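The Shirt, the Felt and the Man With the Hex Keys

Murray Pirihi will tell you that he spent nineteen years fixing commercial ovens and that an oven never once needed its feelings considered. He now looks after the folding cell at Fornuver, in a white room behind a tile showroom in Tomport, and he has strong views on green cloth.

"Bare tabletop, the fingers skate," he says, smoothing a wrinkle near the rim with the side of his fist. "Cloth, they've got something to push against. Then the cloth creeps, and everybody blames the software."
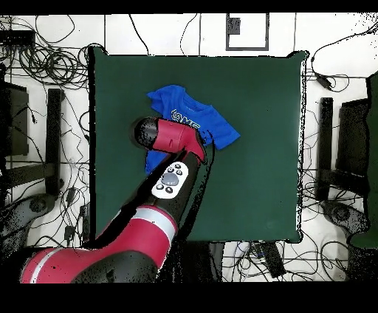 The day in a cell like this starts well before any folding gets done. Murray arrives at 6 a.m. with a thermos and walks the floor first, because the floor is where his trouble lives. Cables lie in loops and tangles on the white tile around the table, and he has stepped on most of them. Then he checks the cloth for its fold line, which he has ironed twice and which comes back like a bad tenant. Only after that does he look up at the red and black arm, and he looks at it the way you'd look at a brother-in-law who has asked to borrow the truck.

His checklist is laminated, written by Izzati Teoh, who runs the cell's schedule and does not care for improvisation. It wants the wrist screws checked by hand, the fingers wiped, and the table measured against the stand behind it. If the table has shifted by more than 3 millimeters, the morning is spent with a tape and a rubber mallet. Murray disapproves of the mallet and is very good with it.
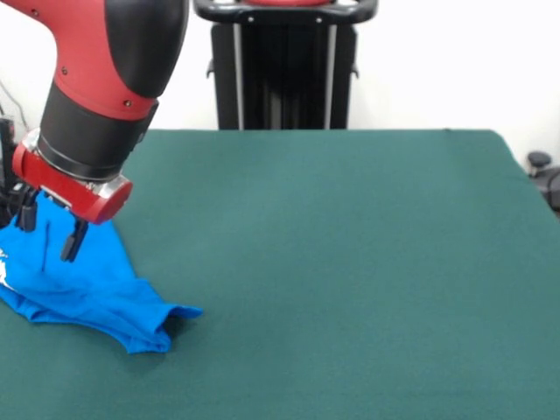 He keeps his own log as well, in pencil, in a ledger that used to belong to the ovens. Entry 173 reads, in full, "Left finger sulking." Anjani Osman, the cell's programmer, spent a morning on that one before finding a grub screw a quarter turn loose. She has since learned to read the ledger before she reads the error codes – it's shorter, and the spelling is only slightly worse.

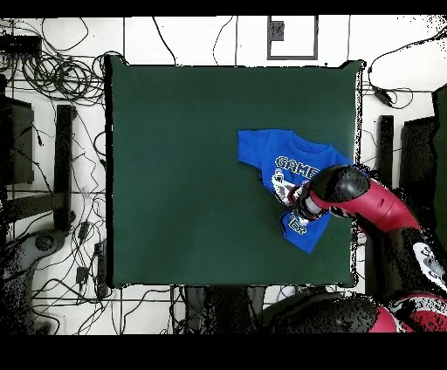 Page 41

The choice of shirt was argued over for most of November. Yoga Wuisan, who handles calibration, wanted something plain. Anjani wanted a print, on the grounds that people own shirts with things on them. What they settled on is bright blue with a blocky, video-game design, and Murray has now seen it grabbed, dragged and dropped more times than he has seen some of his cousins.

Yoga's part of the job takes patience of a kind I don't have. He lowers the fingertips to the cloth, backs them off, writes down a figure, and does it again at the next spot. Too high and the gripper closes on air. Too low and it plows the felt, and Murray comes out of the back room to stand there quietly until somebody apologizes.

A new set of finger pads costs $250 from Vurko, the supplier, and Murray regards this as robbery. He has been known to flip a worn pad and get another week out of it. Izzati's checklist now has a line forbidding this. Murray's copy has a coffee ring over that line.
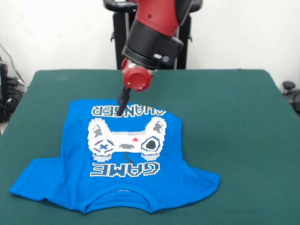 Closing Up

At the end of a shift the arm is parked, the shirt is shaken out, and Murray goes over the cloth with a lint roller he buys himself. He writes the last entry standing up. The one I saw said the table was square, the fingers were fine, and the iron needed descaling.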